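Petronella Engelbrecht
04/12/2018

ok gripper week, thread. we have the Tilmont two-finger and the Buschmann two-finger, same arm, same wrist camera, same table. boss wants to know which one we buy more of by Friday. going to post as I go becuase otherwise I'll never write it up

Mounting first. Tilmont went on in one go, four bolts, cable clicks in, done. Buschmann needs an adapter ring and the ring needs a longer bolt than the one in the bag. Found longer bolts in the mill drawer. Lost most of the morning

Controller is the Prillness box for both. It sees the Tilmont straight away. For the Buschmann you have to set the baud rate by hand and restart, and if you forget the restart it just sits there looking healthy and does nothing

Speed, open to close, no load: Buschmann wins. Easily. You can hear it

Force at the low end is a different story. Lowest setting on the Buschmann still dents a paper cup. Tilmont will hold the cup and let you pull it out again without a mark

Someone asked what the test is - pick from a tray, lift, turn, place in the second tray, go home. 395 picks per gripper, split over two days. Parts are whatever Nollivberg sent us in the crate: caps, short tubes, foam blocks, a bag of clips

Tilmont, first batch done. Drops were nearly all clips. The pads are too wide, it pinches two and lets go of both

Buschmann, first batch. Better on clips, bad on foam. It squeezes, foam squirts out sideways, arm carries on to the second tray with nothing in it, very confident

Now the camera. I want to use the wrist view to check the grasp before lifting, so no more confident trips with nothing. Slow moves it works fine. Fast moves, less so

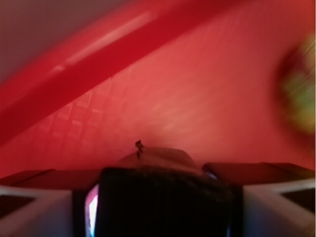 So the exposure has to come down. It was on auto, which I should have checked first thing. Auto picks a long exposure under our lights and anything you grab while the wrist is swinging is mush

Fixed exposure at 4 ms, gain up. Noisy but edges are back. I'll take noise. The grasp check only needs to know if there's a thing between the fingers, it doesn't need to be pretty

Also turned off auto white balance. Anything big and one color close to the lens and it starts drifting, then the check thinks the pads changed color and throws an error. Error 2101 if anyone else is searching for it. The Prillness manual says "vision input invalid", thanks

Reply to a few of you: yes I could just stop the arm before taking the picture. That's what we did in November. Adds a pause to every pick and the people who pay for this hate the pause

Compromise I'm trying - slow down only for the last bit before the lift, grab one image there, then full speed again. On the Buschmann I get some of that time back because the fingers are so quick. On the Tilmont not really

Cable note. The Tilmont cable comes out the side and rubs on the wrist when joint six goes past halfway. Put a zip tie and a bit of sleeve on it. The Buschmann cable comes out the back and has been no trouble at all, credit where due

Second batch Tilmont with the grasp check on: it caught 10 bad grasps and retried them. Two of the retries failed as well, both clips. Clips are evil

Second batch Buschmann running now. Put the softer pads on for foam, the grey ones not the black ones. Much better so far. Bit worried they'll wear, they already feel shiny

Things I didn't test and won't this week: oily parts, anything heavier than the tubes, running overnight. Please don't ask me about suction, it's a differnt budget

Where I am right now - Tilmont for the mixed trays, Buschmann with soft pads for the line that's only caps and tubes. If I can only have one it's the Tilmont, and I order narrow pads with it for the clips

Buschmann batch just stopped. 2101 again. Going to look at the camera settings, I bet the restart put exposure back on auto

yep. it did. Saving them to the startup file this time and running the batch again from the top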